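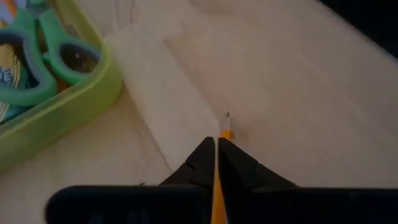
カテゴリー:日々のこと/手紙と紙

手紙を書く習慣について、前から一度まとめて書きたいと思っていました。日本語で書くと時間がかかりますが、このブログは日本語の練習のために始めたものですから、今回も辞書を横に置いて書きます。間違いがありましたら、コメントで教えてください。

私が手紙を書くようになったのは、日本に来てからです。国にいたときは、誕生日のカードに名前を書くくらいで、長い手紙というものを書いたことがありませんでした。祖母はよく書く人で、台所の引き出しに切手と封筒がいつも入っていました。子どもの私はその切手をなめる係でした。のりの味は今でも覚えています。少し甘くて、そのあと苦くなります。

日本に来て最初の冬に、コペンハーゲンに住んでいる友人のEa Holstから手紙が届きました。郵便受けには水道の検針票とピザ屋のちらしがあって、その間に青い封筒がはさまっていました。中身は便箋四枚で、大事な用事は一つも書いてありませんでした。隣の家の犬が太ったこと、駅前の工事がまだ終わらないこと、新しい眼鏡が似合わないと妹に言われたこと。私はその手紙を立ったまま玄関で読んで、靴を脱いでからもう一度読みました。

返事を書くのに三週間かかりました。毎日メッセージを送れる相手に、わざわざ紙で何を書けばいいのか、わからなかったのです。メッセージでは「今日は寒い」と書けば、すぐに「こちらも」と返ってきます。手紙で「今日は寒い」と書いても、相手が読むころには暖かくなっているかもしれません。結局、私は近所の銭湯のことを書きました。番台のおばあさんに「熱いよ、熱いよ」と二回言われて、入ったら本当に熱かったという話です。Eaはこの話がとても気に入ったようで、それから手紙の終わりに毎回「お湯の温度はどうですか」と書いてきます。

それ以来、二人で決めたことが一つあります。手紙に書いたことは、メッセージでは先に話さない、ということです。これは思ったより難しいです。おもしろいことがあると、すぐに携帯電話を出したくなります。一月に引っ越しをしたときは、新しい住所だけをメッセージで送って、部屋のことは何も言いませんでした。Eaは電話でいろいろ聞いてきましたが、私は「手紙を待って」と答えました。その手紙は今までで一番長くなり、便箋が足りなくなって、最後は不動産屋さんにもらったメモ用紙に書きました。

紙のことも少し書きます。

初めのころは、文房具店に行くたびに新しい便箋を買っていました。和紙のもの、季節の花のもの、透かしのあるもの。店員さんに相談すると、たいへんていねいに教えてくれるので、買わずに帰ることができません。でも、きれいな便箋ほど書きにくいのです。字を間違えるのがこわくて、下書きをして、清書をして、そのうちに書きたい気持ちがなくなってしまいます。今使っているのは、Fullierという会社の、罫線だけの便箋です。うすいクリーム色で、飾りは何もありません。一冊342円で、間違えたら一本線を引いて、そのまま続けます。インクが少しにじむので、万年筆の方には合わないかもしれません。私はふつうのボールペンです。

封筒は自分で作ることもあります。古いカレンダーや、美術館のちらしや、地図が向いています。去年はJuhlという家具の店のカタログをたくさんもらったので、しばらくの間、私の手紙は全部、椅子の写真の封筒で出ていました。作り方は簡単で、市販の封筒を一つていねいに開いて、それを型紙にします。型紙を写して、切って、折って、のりをつけるだけです。のりしろは広めにしたほうがいいです。私は一度、のりしろを細くしすぎて、封筒の横が開いた状態で届いたことがあります。中の便箋は無事でしたが、一緒に入れた押し花はなくなっていました。どこかの郵便局の床に、すみれが一つ落ちていたのでしょう。

もう一つの失敗は、あて名です。椅子の写真の上に直接書いたら、黒い椅子と重なって番地が読めなくなり、戻ってきてしまいました。それからは白い紙を貼って、その上に書いています。郵便局の窓口の方は、戻ってきた封筒を見て「すてきですけどね」と言いました。この「けどね」の使い方は、教科書で習ったものよりずっとやさしく聞こえました。

日本語で手紙を書くようになったのは、もっと後のことです。日本語の先生に、お世話になった人に礼状を書いてみたらどうですかと言われて、本を買いました。本には時候のあいさつが月ごとに並んでいます。「初夏の候」「向暑の候」「盛夏の候」。どれも美しい言葉ですが、自分が急に六十歳の部長になったような気がしました。先生に見せたら、「あなたが窓から見たことを書けばいいですよ」と言われました。それで私は、「うちのベランダのトマトは、まだ青いです」と書き始めました。先生は赤いペンで、何も直しませんでした。うれしくて、その紙は今も取ってあります。

ただ、「拝啓」と「敬具」は好きです。ドアを開けるときと閉めるときの音のようで、これがあると安心して真ん中を書けます。「草々」はまだ使う勇気がありません。急いでいる人のような字が書けないからです。私の漢字は、どんなに急いでも小学生の清書のように見えます。

手紙の相手は、今は三人です。Eaと、日本語の先生と、それからアイスランドのSteinar Þorgeirssonさんです。Steinarさんは、大学のときに夏の仕事で一緒だった人で、もう76歳になりました。Prestthorpeという小さな宿で、私は部屋の掃除をして、彼は庭とボイラーの世話をしていました。彼の手紙はとても短いです。一番短いものは、「羊は元気。私も。風が強い。」だけでした。それを封筒に入れて、切手を貼って、あの遠い郵便局まで車で行ったのだと思うと、短いとは感じません。私の国の言葉ではない言葉で書いてくれるので、辞書を引いたあとが見えるときもあります。たぶん私の日本語の手紙も、読む人には同じように見えるのでしょう。

Steinarさんへの返事は長くなりすぎないように気をつけています。前に便箋七枚を送ったら、次の手紙に「冬の間に読みます」と書いてありました。そのとき届いたのは五月でした。

届いた手紙は、Lomeroというクッキーの缶に入れています。夫が職場でもらってきた缶で、クッキーはあまりおいしくなかったのですが、大きさが封筒にちょうど合います。先週の雨の日に、初めて全部出して数えてみました。56通ありました。そのうち17通は消印が読めなくて、いつのものかわかりません。Eaは日付を書かない人です。「火曜日、雨」とだけ書いてあります。順番に並べようとして、犬の体重の話をたよりにしましたが、この犬は太ったりやせたりするので、途中であきらめました。今は、缶の中は好きな順です。

数えながら読んでいて気がついたのは、自分が何を書いたかをほとんど覚えていないことです。手紙は送ってしまうと手元に残りません。Eaの返事に「魚屋さんの話、笑いました」とあるのですが、私は魚屋さんの何を書いたのでしょうか。写真に撮っておけばいいと夫は言います。一度そうしてみましたが、あとで読み返すと思うと、急に文章がよそ行きになってしまい、やめました。魚屋さんのことは、次に会ったときにEaに聞くつもりです。

時間のことも聞かれますので、書いておきます。私は日曜日の朝、洗濯機が回っている間に書きます。終わりの音が鳴ったら、文の途中でもペンを置いて干しに行きます。戻ってくると、さっき何を言おうとしていたか忘れていることもあって、話が急に変わります。Eaはこの切れ目がわかるそうです。「ここで洗濯が終わったでしょう」と当てられました。

海外に出す方のために、実際的なことを少しだけ。国際郵便の料金は時々変わりますので、古いブログの数字は信じないで(私のも、です)、窓口で重さをはかってもらうのがいいと思います。あて名は相手の国の書き方で、国名は大きく、最後の行に書きます。私は記念切手を何枚も貼るのが好きなので、あて名を書く前に切手を並べてみて、場所を決めておきます。一度、切手が多すぎて裏まで行きそうになりました。窓口の方に聞いたら、裏はやめてくださいとのことでした。

7月4日(金)にも、一通出してきました。Eaあてです。夕立の前で、ポストまで走りました。中身は、トマトのこと、新しい隣の人が夜にクラリネットを練習すること(上手ではありませんが、いつも同じところで間違えるので、私も夫もその曲を覚えてしまいました)、それから銭湯のお湯の温度です。夏はほんの少しぬるくしているそうです。番台のおばあさんは、それでも「熱いよ」と言います。

次は先生に暑中見舞いを書きます。暑中見舞いと残暑見舞いの境目がいつなのか、毎年調べて、毎年忘れます。はがきはもう買いました。金魚の絵です。

タグ:手紙、便箋、手作り封筒、日本語の勉強

最終更新:先週
シェア 17 コメント 4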